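Butcher block table top: oil it again or switch to polyurethane?

Asked in Home Repair > Wood and Finishes, February 28, 2008 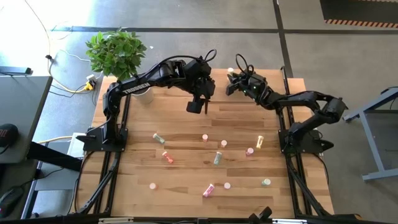

Question

I have a light butcher block top in my workroom in Netetstead. It was finished with mineral oil when I bought it and I have re-oiled it every May. The oil never really lasts. By the fall the top looks dull and anything wet leaves a ring. No food gets prepared on it, so I don't need a food-safe finish.

I would like to put on something harder, either wipe-on polyurethane or a hard wax oil. The man at the Govero paint counter said you can't put poly over mineral oil, ever. A neighbor says he did it and it was fine. The top is 32 inches deep and it is screwed down to its base, so I would prefer not to take it off.

Two things I want to know. Can the oil be removed well enough for poly to stick? And do I have to do the underside as well?

Answer 1 (marked as helpful by the asker)

It can be done, but give it time. Mineral oil does not dry. It sits in the wood until it wears or washes out, and it will keep poly from bonding if there is a lot of it near the surface.

Stop oiling now and leave the top alone for at least two months. Then wipe it down with mineral spirits and clean rags, changing the rag as soon as it looks yellow. Do this three or four times over a few days. Lay the used rags flat outside to dry, don't ball them up in a trash can.

Sand with 120, then 150. I would not go up to 200 or higher before a film finish on maple or birch, it gets too smooth. If the paper clogs fast and the dust rolls up into little crumbs, there is still oil. Go back to the spirits.

Next, one thin coat of dewaxed shellac. This is the step your neighbor either did or got lucky without. Let it dry overnight, scuff it lightly, and put on three or four coats of wipe-on poly. Try the whole thing on a spot at the back corner first. If you can lift the finish with tape after a week, it isn't ready.

On the underside, yes, I would put something on it. One or two coats is enough. A top that is sealed on one face only takes up moisture unevenly and can cup. Also check the screws while you are under there. They should go through slots or oversized holes so the wood can move across its width. Mine was screwed tight through round holes and it opened up a seam 64 inches long the first winter.

Answer 2

just keep oiling it. poly looks like plastic and when it scratches you have to redo the whole thing. oil you can fix in ten minutes

Answer 3

I used Terby hard wax oil on a bench top that had been mineral oiled for years. Same cleaning as the first answer, no shellac. It took two coats and it has been fine with coffee cups, though it did go a bit darker than I wanted. Alcohol will still mark it if you leave it.

I can't speak to doing the underside. I did not do mine and it has stayed flat, but it is a narrow piece in a house with steady heat.

Comment from the asker

Thanks. I checked and the holes are round, so that gets fixed first. I will skip the oil this May, clean it over the summer and try the shellac on a corner.

1,389 views - 3 answers - Report a problem with this page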